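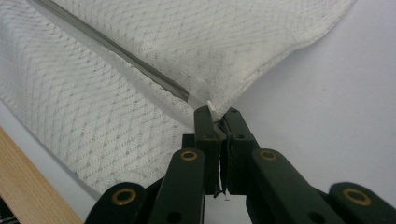
Should the zip on a knitted cushion cover be open or closed when you wash it and put it away?

Closed for both. Do it up all the way, turn the cover inside out before it goes in the machine, and leave it closed when you fold it, so the teeth have no chance to catch on the stitches.

Asked by Silvan Ruchti, Irnthorpe
2024-05-29

A bit more detail for anyone kind enough to help! I've got a set of white knitted covers with a fine little diamond pattern, the sort with tiny holes in it, and they come out in December and then live in the airing cupboard for the rest of the year. When I got them out last time, one had a pulled thread right beside the zip, and two of the others had a hard crease across the middle that I never did get rid of. I've been folding them in quarters, zip and all, and stacking them under the spare blankets. Is there a better way? I'd rather not hang them, as the cupboard is full as it is.

Saqib Janjua
Hello Silvan, what a nice thing to have to fold. Quarters is a fold too many, I'd say. Lay the cover on a clean table with the zip at the top, smooth it outwards from the middle with flat hands (don't tug it, knitting remembers being tugged) and fold it in half once, so the zip lies flat along its length and doesn't get bent double. Tuck the pull in so it isn't poking at the layer beneath. Then put them on top of the blankets instead of underneath. My mother used to slip a sheet of tissue between each one and I still do, though I couldn't swear it makes any difference.

For the pulled thread, please don't snip it! Ease it through to the wrong side with a blunt needle or a fine crochet hook and stretch the stitches either side of it very gently until the loop shrinks. It takes a cup of tea's worth of patience.

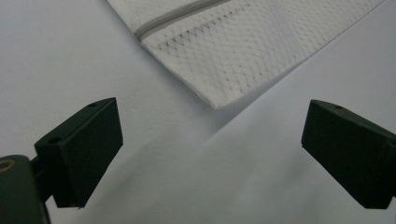
Folded edge and corner, diamond pattern.

Andri Trummer
I agree with nearly all of that, but I roll mine. Zip on the outside of the roll, a loose elastic round the middle, done. You don't get any crease at all and they stand up in a shoebox very happily. As for the creases you've already got, wash at 40 if the label allows it, or cooler if it doesn't, dry flat on a towel, and pat the crease out while it's damp. I had one that needed a second go, so don't give up on it too soon. I wouldn't put an iron straight on a raised pattern, it squashes it.

Ambros Kuster
just stuff them with the cushion and leave them on the sofa all year

Silvan Ruchti
Thank you all, the crochet hook did it. I'm going to try Andri's shoebox for the big ones and fold the rest in half. Ambros, you haven't met our dog.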